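Fledatberg Textile Pattern Notes

Fledatberg is a plain-text word list for check, stripe and plaid cloth. Release 2 holds 3579 entries, one per line, tab separated: term, region code, definition.
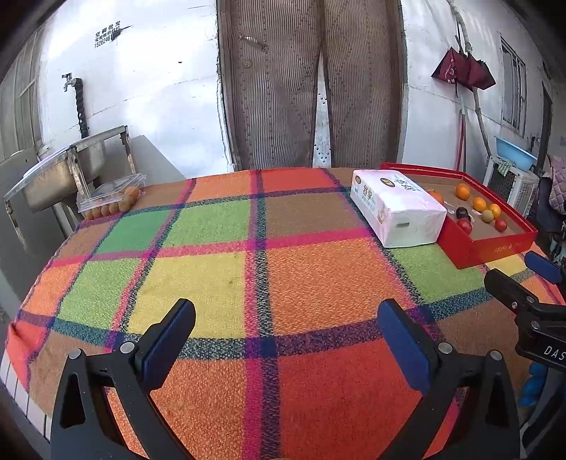 Terms are split into three classes – ground, stripe and overcheck. Ground terms name the large squares, such as the orange, green and brown ones on the blanket; stripe terms cover dividing lines like its magenta and teal. Color names are kept in lower case.

Known gaps: 411 entries have no region code. Duplicates from the Ilura import are not merged.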